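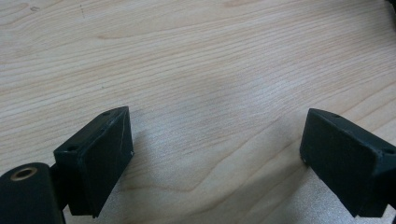

Zotesmont reckons no machine will put a pencil case in order before the kettle boils, and a fair few readers agree. I'm more hopeful! Desk tidying is a lovely test for a machine – small, fiddly things going into soft bags – and the tips that help it help us too.

1. Open the zip all the way before you start. A floppy pouch is hard going for fingers of any kind.

2. Hold a pen or stick near one end and lead with the other, pointing it where it has to go.
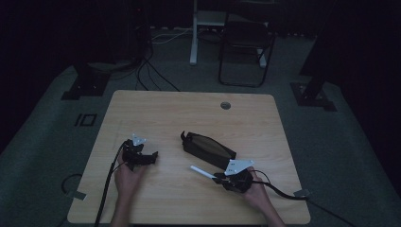
3. Wipe the table last

Machines still fumble with cloths, so this one's yours for now. Go with the grain, using a barely damp cloth, and dry it straight after.
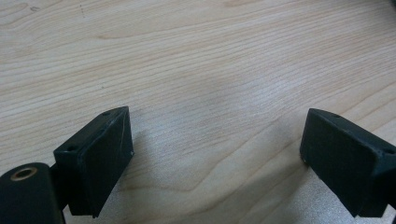

Pale wood grain, with the grippers open.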